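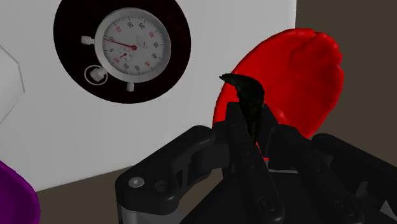
Home Programs Reports Contact

Tillo Swim Program - Progress Report to the Haworth Fund
7/1/22

The spring session finished in June with 114 children enrolled, up from 56 when the grant began. Most are in the beginner and intermediate groups. The advanced group is still small and shares a lane with the adult class on evenings when the pool is full.

Your grant paid for lane rental, two part-time instructors and bus fare for families who asked for it. We spent $800 less than planned on fares. With your approval we would like to move that amount to lane rental, where the rate went up in the spring.

Evie Marsden took over the beginner lessons from Amber Tunstall, who now runs scheduling and parent contact. The change left us short one instructor for two weeks, and we combined groups during that time. Some parents complained about crowding. Groups are back to their usual size.

The Sakari pool will close for tile repair later this summer. Cendonus has offered us morning hours, but the shallow end there is too deep for the youngest swimmers. We are still looking for a place for that group - 15 children in all - and will write again when we have one.

Receipts and the attendance sheets are attached.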